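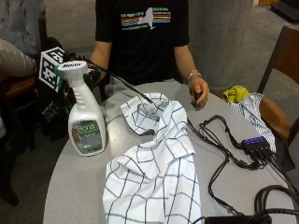 Visits > Software > Skunetura open day

Skunetura opened its workshop to visitors in September, and I went for the perception and planning talks. Dace Jankauskaitė started with cloth. Her planner picks a grasp point, predicts how the fabric will fall, and replans after every move. A checked shirt is harder than a plain one – the folds break up the grid and the matcher loses track of it.

They had 1096 recordings labeled and had thrown out 73, mostly for clock drift between cameras.
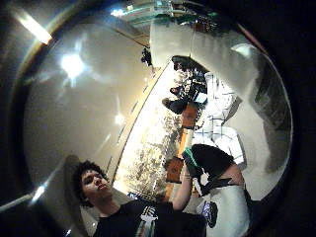
Colm Phelan then covered Pilell, their replay tool. It lines up the camera streams with the tracked poses and flags any gap longer than 21 milliseconds. He ran it on a bad recording and the marker track jumped twice. The fix is still manual. I asked about a release and he said the file format has to settle first.

Related visits
Ó Dubhghaill: motion control lab
Brornuvville robotics fair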